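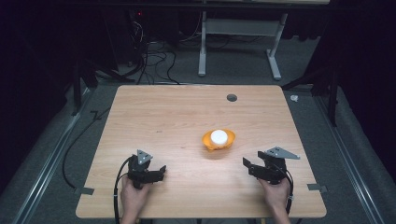 Speaker notes - Skedley handheld gripper kit, review talk
Version for the April meeting, 2025-04-16

Slide 1. What I was asked to look at
Good afternoon. I'm going to talk through the Skedley kit, which is a pair of handheld grippers sold with recording software called Stirkix. You hold one in each hand and do a job, and the software stores what the grippers did so a robot arm can be trained on it later. We had the kit on loan from the supplier, Grekivura. They haven't seen these notes.
(Pause. Ask who has used a handheld set before.)

Slide 2. What you get
Two grippers, two cables, mounting plates, a software licence and a short printed guide. You supply the table and the computer. The guide is fine on assembly and thin on calibration. I had to write to Grekivura twice about calibration and got a useful reply the second time.

Slide 3. The test job
We kept it simple. Small tabletop tasks, two hands, light objects. Bowls and short round pieces make a fair test, as a bowl can tip if you come at it from the side and a round piece doesn't give flat jaws much to hold.
We made 171 recordings. Of those, 163 came through the software's own checks and could be used. The others were mostly dropped because the left and right timings didn't match.
(Don't read out the whole table. It is in the handout.) 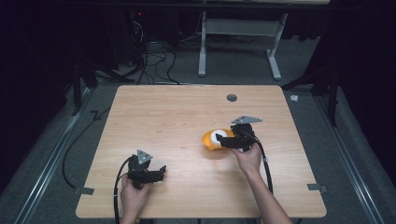

Slide 4. Handling
The grip is comfortable for short sessions. After over 2 hours I wanted a proper break, and I'd plan shifts with that in mind. The trigger is light and you get a decent feel for how hard you are squeezing.
Cables are my main complaint. There is one to each gripper, and you do learn to keep your forearms clear of them, but it takes time. Grekivura say a wireless version is being looked at. I wouldn't buy on the strength of that.
Low objects are harder than tall ones. You have to bring your wrist right down, and new users tend to knock the table.
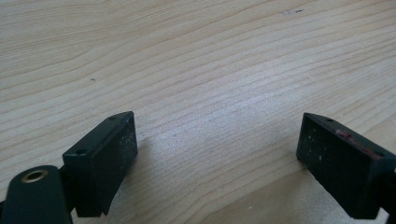
Skedley sell the finger pads as a part you can replace, and I think that's the right decision. A set of four covers both grippers, and changing them needs one small key, which comes in the box. Wear and dirt are worth watching on any kit like this. The pads are dark, so marks show up easily: you can see pale flecks on the inner face of the left one and a reddish-pink smear on the right. I'd wipe them down at the start of each session and write it on the log sheet. The guide doesn't mention cleaning at all.

Slide 6. Compared with Bogdan
Some of you have the Bogdan set. It is lighter and the software is easier for a beginner. Skedley has the stiffer jaws and I had fewer problems with slipping. If your work is mostly soft items, I would stay with Bogdan. For hard plastic and similar, I'd go for Skedley.
(If asked about price: both suppliers quote per order, so get a written figure.)

Slide 7. What I'd ask for before buying
A better calibration section. Longer cables, or clips to hold them. A spare set of pads included in the price.
Support was slow at first and then good. Ask for a named contact when you order.

Questions. Handouts are by the door, and the log sheet template is on the back page.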